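What Is Your Table Made Of?

By Sobia Gilani
16 September 2018

Print this page | E-mail this page

Put your hand on the nearest table. Maybe you eat there, or draw there, or do your homework there. You touch it every day, but do you know what is inside?

Many children will answer "wood", and many of them will be right. But there are different ways to be made of wood. Some tables are wood all the way through, like a loaf of bread is bread all the way through. Other tables wear wood only on the outside, like an orange wears its peel. In this article we will find out how a tree becomes a table, why there are lines on it, and how you can be a small detective in your own kitchen.

The lines in the wood

When you look closely at a wooden table, you will see thin lines. People call these lines the grain. In some places they run straight. In other places they make waves, or circles, or long shapes like the flame of a candle.

The lines were made by the tree while it was growing. A tree gets fatter every year. Just under the bark there is a very thin layer which makes new wood. In spring, in a country with cold winters, the tree grows quickly, and the new wood is often lighter in color. Later in the summer it grows more slowly, and the wood is often darker and harder. In winter it stops and rests. The next spring it begins again.

So each year leaves one ring, a light part and a dark part together. If you find a tree stump in the park, you can see the rings very well. The oldest ring is in the middle. The youngest one is beside the bark.

Now think about what happens when somebody cuts the trunk the long way, from the bottom to the top. The rings are not circles any more. They become long lines. This is the grain you see on your table. If the tree stood straight, the lines will be quite straight. If the tree had to bend a little toward the sun, the lines will bend too. And where a branch was growing, the lines go around it, as water goes around a stone. The round mark of the branch is called a knot.

Try it with a carrot

Ask a grown-up to help you with the knife. Take two carrots. Cut the first one across, so that you have round coins. Can you see the circle in the middle? Cut the second one the long way. The circle has become a stripe. It is the same carrot inside, but you have opened it in another direction. A saw does the same with a tree. After the experiment you may eat the carrots. (Please do not eat the tree.)

Light wood and dark wood

Wood has many colors. Walnut is brown like chocolate. Cherry is a little red, and becomes more red when it is old. Maple and birch are very light, almost the color of cream, and their lines are fine and quiet. You must come near to see them well. Oak has bigger lines and also tiny holes, which you can sometimes feel with your fingernail. The holes are part of little pipes. When the oak was alive, the pipes carried water from the roots up to the leaves.

I am often asked which wood is the best. It depends on what you want to make! Maple is hard, so people like it for tables and for floors. Pine is softer. If you press a pine table with a pencil, it will keep a mark, and your parents will perhaps be angry, so believe me and do not try.

Two kinds of wooden table

Let us go back to the bread and the orange.

The first kind of table is called solid wood. The maker takes thick boards, puts them side by side, and glues them together. The top is real wood from one face to the other. If you scratch it, a carpenter can rub it with sandpaper and take away the scratch, and under it there is more of the same wood.

The second kind has a veneer. This is a difficult word, so say it with me: vuh-NEER. A veneer is a sheet of wood so thin that you could almost roll it like paper. It is glued on top of something cheaper, for example a board made from pressed wood chips. From above it can look the same as solid wood, and in a way it is not lying to you, because the part you see did grow in a tree.

To make veneer, workers first make the log soft with hot water or steam. After that there are two ways. In the first way, a big knife cuts thin slices from the log, one after the other, as you slice cheese. In the second way, the log turns around and around against a long blade, and the wood comes off in one wide sheet — like when you sharpen a pencil and try to keep the curl in one piece. Wood which is peeled like this often has big, wavy patterns. Wood which is sliced can have straighter lines.

My uncle, Waldemar Tomaszewski, worked for many years in a furniture workshop in Drultside. He kept a list of every tabletop he finished. When he stopped working there were 1,529 of them on the list, and he told me no two had the same lines. I did not believe him when I was small. Now I do, because no two trees have the same life.

How to be a table detective

The best place to begin is the edge. Go down on your knees, so that your eyes are as high as the tabletop, and look at the side of it. Then look at the top. Do the lines from the top go over the edge and continue down the side? Then it may be solid wood. Do you see a very thin layer, and under it something different? Then it is probably a veneer.
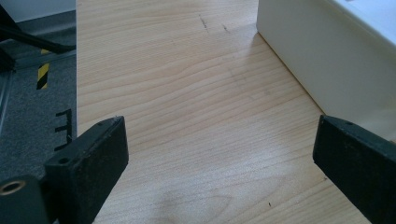

After the edge, look underneath. You will need to crawl a little, and I recommend to take a flashlight. In solid wood the underside usually has lines also, and a knot in the top may appear again at the bottom. If the underside is plain brown or white, or looks like many crumbs pressed together, you have found a board with a coat on it.

There is a third possibility. Some tables are covered with plastic or paper, and the lines were only printed by a machine. Look for a pattern that repeats. If you find a knot, and a little farther away you find the very same knot with the very same waves around it, then it was printed. A tree never makes the same knot two times.

Be careful with one thing. A table can be covered with varnish, a clear liquid that dries hard and protects the wood from water and from spilled juice. It makes the surface shine, and sometimes children think that a shiny table must be plastic. Many real wooden tables shine too.

Why do people use veneer?

Some grown-ups speak about veneer as if it is a trick. I think this is not fair. One log can give only a few thick boards, but it can give very many thin sheets. So a rare and beautiful tree can cover many tables, and fewer trees need to be cut.

Also, wood moves. It drinks a little water from the air when the weather is damp, and it becomes wider. In a dry January, when the heating is on, it becomes narrower again. You may hear an old cupboard say "crack" at night, and this is one reason for it. A wide board of solid wood moves more than a pressed board with a thin coat, so the veneered table often stays flatter.

Veneer has its weak side, of course. It is thin, so you cannot rub it with sandpaper again and again. And if water stays on the edge for a long time, the thin sheet can come up like the corner of a wet sticker. Please wipe the table!

Words to remember

Grain — the lines in a piece of wood.
Knot — the mark where a branch was growing.
Solid wood — real wood all the way through.
Veneer — a very thin sheet of wood glued onto another board.
Varnish — a clear coat that protects the wood.

Something to do at home

Take a sheet of thin paper and a soft crayon. Look for a piece of wood with lines you can feel, such as an old cutting board. Put the paper on it and rub gently with the side of the crayon. The lines will come up on the paper. Write under it where you found it, and do the same with another piece. Dennis Shirima, a reader from Jarnomgate, has sent us nine rubbings from his grandmother's house, and the one from the cellar door is my favorite.

Contact us | Copyright Zaidi Pages for Young Readers | Back to top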